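Section 4. Pad wear and the repeat-grasp procedure

4.1 Scope
The procedure records how pad condition affects grasp repeatability for the Trarnard hand-held gripper. It replaces the Gatcombe draft by E. Kubiak. Complete Section 3 (calibration) first.

4.2 Baseline recording
1. Clear the work area of the tabletop.
2. Open the jaws fully and hold the tool above the surface.
3. Record for 5 seconds without moving the fingers.
4. Note any frayed lining or loose material at the fingertips on the wear sheet. Do not trim it before the baseline is stored. 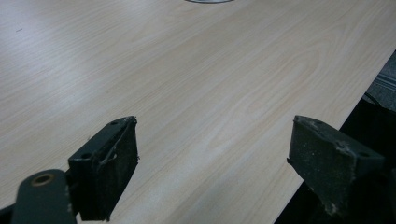 Why is the baseline recorded with the jaws open?
The open position gives the reference width from which every later closing distance is measured.

CAUTION: Keep fingers clear of the linkage bars while the jaws are moving.

4.3 Grasp trials
5. Take a flat-handled utensil from the object set. Wood is preferred, as polished metal upsets the width estimate.
6. Close the jaws on the handle and bring the utensil upright, with the hanging hole uppermost where there is one.
7. Hold still until the width reading settles, then press Mark.
8. Release, set the utensil down and repeat. A full series is 60 grasps per object.

NOTE: A fold of lining material may come to lie over the handle. Leave it in place, finish the grasp and enter code F — the analysis script treats these grasps as a separate group.

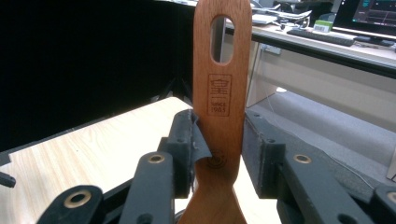
How is a slipped grasp entered?
Enter it as code S with the width at the moment of slip, and do not repeat it to make up the series.

4.4 Reading the result
In the Fandholm series, worn pads gave a wider spread of settled widths than new ones, by about 40 per cent. The mean width hardly moved. W. Wasilewska found the same pattern with a second operator, so the spread should be reported alongside the mean.

9. Run the comparison script on the stored series.
10. If the spread exceeds the limit on the wear sheet, fit new pads and return to step 1.

CAUTION: Do not pool series recorded before and after a pad change.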